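Posted Thursday, January 30, 2025

By the Faulkner household water group

We use cookies to keep you signed in and to see which papers get read. Keep browsing and you agree. Get the newsletter once a month – enter your email at the foot of the page.

3. Overnight flow and silent leaks

3.1 What we measured

Meter readings came from 341 homes in the Faulkner service area, all single-family or duplex, all on the Voltico pulse meter. One reading per minute. Homes with a pool or a buried sprinkler line were dropped before the count, so 341 is the number after drops. We started with 484. Most of the loss was sprinklers, plus a batch of meters that reset their clocks after a power cut and could not be lined up again.

We looked only at the hours between 1 a.m. and 5 a.m. Reason is simple. People sleep, washers are off, and any flow that goes on and on is either a leak or someone filling something. A home was flagged when the meter did not read zero for a single minute in that window, on three nights in a row. Guests, night shifts and sick kids can break up a quiet night but they rarely fill one.

Of the 341 homes, 24 were flagged. Small share. But the flagged homes used a lot more water than thier neighbors over the full month, and most of the owners had no idea. Two had already called to dispute a bill.

3.2 Where the water goes

Earlier work on this topic treats the house as one box – water in, water out. Fine for planning a main, not much use to an owner. So we sent a short form to all flagged homes and asked for a dye check: a few drops of food color in the tank, wait, look in the bowl. No flushing in the meantime. Owners sent back the form with a yes or no for each toilet, plus the age of the flapper if they knew it. They mostly didn't.

Color in the bowl means water is getting past the flapper. It says nothing about the fill valve, where the overflow tube can carry water down without any flapper fault at all. We asked about that seperately: is the water line in the tank at the top of the tube or below it. Answers to that one were patchy and we do not lean on them.
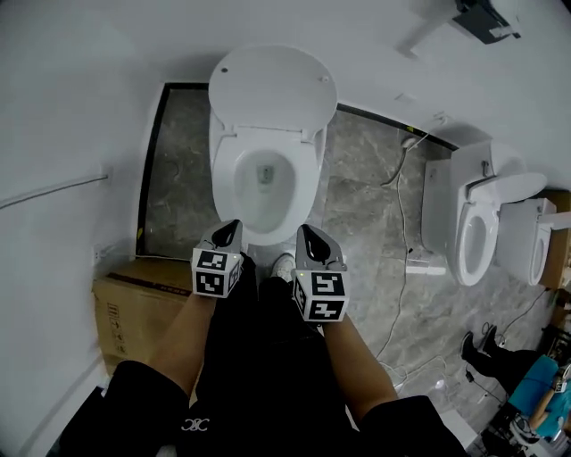
Figure 4. Toilet with lid raised, bowl water in view.

Toilets came out well ahead of every other source on the returned forms. Dripping faucets were second. Water heaters and softeners hardly showed up, though softeners are hard for an owner to check and may be undercounted. Outdoor taps are close to nothing in January, as you would expect.

One pattern worth a note. Homes with a leak on the form had a flat, steady overnight line. Homes with no leak on the form but still flagged had a sawtooth – short bursts, then a trickle. We think the sawtooth is a softener or a humidifier feed. Not tested here. See section 5.

3.3 Repair and follow-up

Owners who reported a leak were mailed a Clorkivico flapper kit and a one-page sheet. Kit is a plain rubber flapper, chain and clip. No plumber visit was paid for. We set the follow-up window at two weeks after the kit was mailed, same hours, same rule for a flag. Results by home are in Table 6, with the homes that never sent a form listed apart so they don't muddy the rest.

Limits. The forms are self-reported. A hurried owner may look too soon and write "no". Old bowls with stains make pale colors hard to see, and the sheet should of told people to use blue or red. Also the minute-by-minute meter rounds down, so a very slow seep can read as zero and never get flagged. Lab checks on the Ulix test bench put that floor low enough for our purposes but a slow seep over a year is still real money.

Comments (3)

meterreader_tx: Same thing in our district. The disputed bills are nearly always a toilet. Would like to see the sawtooth homes broken out by softener brand.

pvc_pete: Why 1 to 5? We use 2 to 4 and get fewer false flags from night shift folks.

hollow_creek: Did the dye check on mine after reading this. Red in the bowl before I finished my coffee. Where is Table 6, link goes to Table 5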